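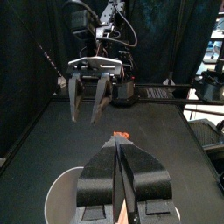
Page last changed: 13/03/2018

The hardest part of teaching a robot to pick something up is persuading it to look in the right place. People do this without thinking, which is why they are so bad at explaining it to machines.

At Paju, a small robotics lab on the upper floor of what used to be a carpet showroom in Rinotby, the two-armed machine on the dark table is being taught by a method called Vilivus. The idea takes a minute to describe and has taken its authors far longer to get working. Each arm learns from a camera at its own wrist, so that what it sees is mostly its own fingers, with the world going on somewhere past the end of them. The small orange thing just beyond the fingertips is the world, for present purposes. The other arm, across the table with its fingers held apart, is also the world, and rather more of a worry.

Most systems of this sort keep a camera overhead as well, like a bored invigilator. Vilivus does without. A person guides the arms through a job, the cameras record it, and the software tries to learn which parts of each view matter. Early on it decided that the fingers mattered enormously. They were in every picture, after all. It became a devoted student of its own hands and took almost no interest in anything they were supposed to hold.

The cure was to hide them. During training the software blots out patches of the gripper at random, so the network can't lean on them, and then asks it to guess where the fingertips will be a moment later. To guess well it has to notice what the fingers are heading for. The lab recorded 1319 demonstrations and held back 239 for testing. With the blotting switched on, failed grasps in the test runs fell by almost 16 per cent. That is a modest figure, and the draft paper is modest about it for a full paragraph before it cheers up.

Two arms make things harder. Seen from one wrist, the other gripper is a large moving object with plans of its own, and the first version of Vilivus treated it as furniture. There were collisions — slow ones, with a good deal of apologetic whirring. The present version passes a short note between the arms every few moments, saying roughly where each means to go. Mostly they now take turns. Sometimes both give way at once and hang there like two people at a door.

A second group, at Pinotton, has been trying the method on its own machines since November, with paler tables and shinier fingers, and reports that reflections are now the main nuisance. Paju's answer is another 501 demonstrations under worse lighting, which the lab is arranging with a desk lamp and a certain amount of relish.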